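Free furniture repair sessions open in Vollthorpe

Residents of Vollthorpe can bring in small wooden furniture for repair from September 2022, when a bench opens at the Barnex hall. Mabli Bellis, a joiner, will run it and has set aside 2 hours for each booking.

Sticking drawers, loose handles and split joints are what she expects most — larger pieces such as wardrobes will have to be looked at by arrangement. A trial in March drew 33 bookings.

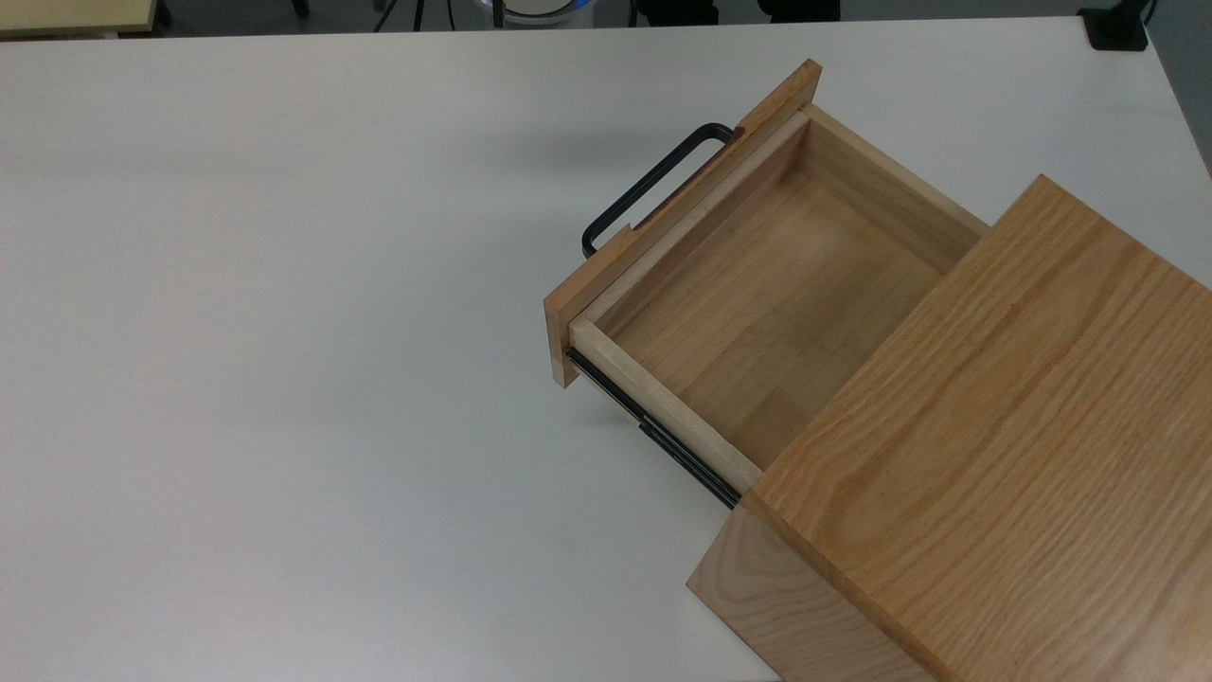
Do drawers have to be emptied first?
Please take everything out before you come, and keep any screws that have dropped off in a labelled bag.

Labour is free and owners pay only for parts. The town fund has put up to 1000 pounds towards glue, runners and sandpaper. Bookings are taken at the hall desk or at Sethi Hardware, which will also order replacement handles.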